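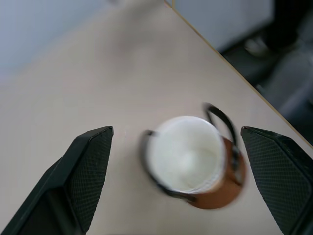 Charmaine Van Wyk asked at the last site meeting whether the cups with the separate holders were worth keeping at all, given how long they take to put together after washing. Her view was that a plain mug would do the same job and take up half the shelf. The question was recorded and is taken up under Tableware below, as it bears on the remaining part of the grant.

Clemcombe Day Center
Shared Kitchen and Tea Room
Progress report to the Mathebula Fund
Submitted 8/2/22

Period covered

This report covers the work done since our March report. It follows the headings set out in the grant letter.

Tableware

The March report stated that the tea room was short of cups suited to hot drinks. The center has since obtained 16 cups of the type with a pale inner cup, a black wire-like holder and a looped handle, and a copper-brown base. They were chosen because several members find a thin china handle hard to grip, and because the holder keeps the hand away from the side of the cup.

The results are mixed. Members who attend the morning session have taken to the new cups and ask for them. The afternoon session, which is larger, has largely gone back to the old mugs. Kitchen staff report that the holders need to be washed by hand and dried separately, and that inner cups have been put away without them on several occasions. Two holders have been bent and are out of use. Replacements are on order from Celomano, the supplier of the original set, and will be charged to the center's own budget.

In answer to Ms. Van Wyk's question, we propose to keep the cups for the morning session and to buy plain mugs with a wide handle for the afternoon. A second set of cups with holders, which was allowed for in the original plan, would not be purchased. We ask the Fund to confirm that this change is acceptable.

Tables and seating

Four tables are now in daily use. All have a light beige top with a smooth, matte surface and a narrow tan edging strip. The tops wipe clean easily and the pale color was preferred by members with poor eyesight, who can pick out a dark handle against it. The edging on one table has started to lift at a corner. Zotik, who fitted the tops, have agreed to reset it without charge, and until then the table has been turned so that the corner faces the wall.

Chairs remain as reported in March. The request for chairs with arms is still open.

Storage

The two wall shelves planned for the tea room are up. The lower one holds everything required for a session, so that members who wish to lay their own table can do so without asking staff. The upper shelf has proved too high for most members and is used for spare tablecloths. We had intended to label both shelves, but only the lower one has been done.

Use of the room

Sessions are held on weekday mornings and afternoons. Laying and clearing the tables has become part of the session, and members take turns at it. Pieter Jacobs, who supervises the kitchen, has written a short set of directions for putting the cups back on the shelf: inner cup seated fully in the holder, handles facing the same way, nothing stacked. The directions are posted beside the sink. A larger print version has been requested and will follow.

Spending

Spending in the period came to $3,168, covering the cups, the table tops, and the shelves with their fixings. All of it falls within the lines approved by the Fund. Receipts are attached in the usual order. The line for the second set of cups is unspent and, subject to the Fund's agreement, would be moved to plain mugs.

Matters outstanding

The lifted table edging, to be reset by Zotik.
Replacement of the two bent holders.
Large print directions for the kitchen.
Labels for the upper shelf.
Chairs with arms, for which two quotations are awaited.

Decision requested

The center asks the Fund to approve the change to the tableware line described above. No additional money is sought. Orders for the afternoon mugs will be placed once written approval has been received, and the next report will include comments from both sessions.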